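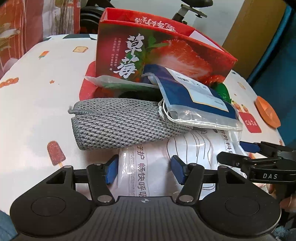
By the Gronow press desk | Issued December | For immediate use

GRONOW HALTS SORTING TRIALS AFTER GRIPPER FAULT

Gronow has stopped all work with its Flavar two-finger grippers after a jaw failed to release on command. No injuries. Trials at the Maltidov site paused the same afternoon, other sites followed within 2 hours.

The fault came up during mixed-item sorting, where packs, knitwear and drawstring pouches are picked from one pile on a table. Soft plastic is the hard part. Glossy wrap creases, light bounces off it, and the jaw sensor can read a grip as empty when it isnt. In this case the fingers kept closing for 12 seconds after the stop signal. One pack was crushed.

Work is done with hands close to the jaws, so we are treating it as a safety matter and not a software niggle.

What happens now: all 216 units recalled for checks. Firmware rolled back to the earlier version. Operators to keep hands clear of the jaws until the power light is off, no exceptions. Clovik, which supplies the sensor boards, has been sent the logs and is running it's own tests.

First findings expected in 10 working days. Sites still holding units should switch them off at the wall, tag them and wait for collection. Please do not try to free a stuck jaw by hand.

A further statement will follow once Clovik reports back. Press enquiries to the Gronow press desk, usual number.

ENDS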